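Last updated: January

Section 4. Reserving and Preparing a Shared Room

This section applies to all rooms listed in Skedier under the Korkmont and Prodstead buildings. It should be read together with Section 3 (Accounts and Sign-In). Staff who only need to view the calendar may go directly to Section 5.

4.1 Before you begin

You will need an active staff account and the four-character code of the room. Codes are printed on the card beside each door and are also shown in the room list. Accounts created before the move to the Bravo sign-in page must be confirmed once by e-mail before they can be used for reservations.

Note: A room code is not the same as a door code. Door codes are issued separately and must not be entered in the reservation form.

4.2 Making a reservation

1. Sign in and select Rooms from the left menu.
2. Choose the building. The list will show only the rooms your department is permitted to use.
3. Select a date and a starting time. Reservations begin on the hour or the half hour.
4. Enter the expected number of people. Rooms with too few seats will be removed from the list.
5. Enter a contact extension. For the Korkmont building, the reservations desk is extension 2739; do not enter this number as your own.
6. Select Hold. The room is held for 16 minutes while you complete the form.
7. Review the summary and select Confirm. A message is sent to the address on your account.

If the hold expires, the form closes and the room returns to the list. Information already entered is not saved.

Caution: Do not open the form in two windows at the same time. The second hold will cancel the first.

4.3 Repeating reservations

A reservation may be repeated weekly for up to 8 weeks. To set this, select Repeat before selecting Confirm. Each date is checked separately, and any date that is already taken is marked in red. Red dates are skipped and are not placed on a waiting list. Requests for a longer series must be sent to the reservations desk in writing.
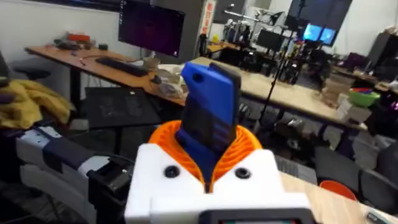
Amancay Saavedra asked whether one date in a repeated series can be moved without losing the others. It can. Open the series, select the single date, and choose Change This Date Only. Choosing Change Series moves every remaining date and sends a new message to all invited persons.

4.4 Preparing the room

1. Arrive no earlier than the starting time shown on your confirmation.
2. Check in on the door panel or in Skedier. A reservation without a check-in is released after the first half hour.
3. Desks may be moved within the room. They may not be placed in front of an exit or taken into the hallway.
4. Keep cords away from walkways.
5. Report any fault under Rooms > Report a Problem before the session starts. Faults reported later may be recorded against your department.

Note: In the Prodstead building the heating is set centrally and returns to its night setting at 6:30 p.m. Evening users should request an extension when they make the reservation.

4.5 Leaving the room

Return the desks to the layout shown on the door card, switch off the lights, and select End Session. Ending a session early makes the remaining time available to others. Lost items are kept at the reservations desk until the end of the term.

4.6 Cancellations

A reservation may be canceled without charge at any time before noon on the previous working day. After that time, the full period is counted against the department's allowance. To cancel, open the reservation, select Cancel, and give a reason from the list. See Appendix B for the list of reasons and their codes.

Reservations Desk, Korkmont building, extension 2739 | Copyright Korkmont Shared Facilities. All rights reserved. | Back to top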